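June 4, 2026
Shared kitchen, Matcombe building – utensil storage, entry by Amancay Ulloa

Continued from the May entry on drawer reorganization. The purpose of this part of the work is to decide how the chopsticks are to be stored, and whether they should remain on the counter or return to the drawer beside the sink.

The drawer was emptied and its contents sorted on the large table. The pairs bought from Skarnlow are complete. The older pairs, which came with the move from the Ojeda site, are of mixed length, and several have no partner. Single sticks were set aside in a bag labeled "unmatched" and will be kept until the end of the month. Any stick with a split tip or raised grain was discarded. No attempt was made to sand them.

Everything retained was washed by hand, rinsed twice, and left on a towel for 90 minutes before handling. The towel was replaced once. The June supply order should include two more of the same kind.

The holder under consideration is the light-blue plastic one with a partition between the front and rear compartments. It takes up little space against the tiled wall, and its perforations should let air reach the lower part of the sticks. The depth from rim to floor measures 117 mm on the inside, taken in the front compartment with the steel rule. The rear compartment was not measured – the rule did not sit flat. 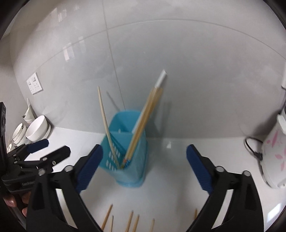
*Fig. 1. Light-blue holder on the white counter, with a single pale chopstick and the bundle of light-brown chopsticks.*

The following points are recorded for the next revision of the kitchen sheet.

- Chopsticks are to be placed with the narrow tips upward. Colleagues who prefer the reverse are asked to raise the matter at the monthly meeting.
- Pale and light-brown sticks should be kept in separate compartments where space allows. Mixed pairs were the most frequent complaint in May.
- The holder is to be lifted and the counter beneath it wiped at the end of each day.
- Bundles should be loosened before they go into the holder. Sticks packed tightly together dry slowly at the lower ends.

The Grovar rack was also considered. It has a drip tray and would hold the serving spoons as well, but it is 63 mm wider than the space available beside the bowls. It has been returned to the storeroom, second shelf, with its screws taped to the underside.

Open items: the rear compartment still requires a measurement, preferably with the short rule from the bench. The label for the drawer has not been printed. The serving spoons have no assigned place and remain in the gray tub for the present.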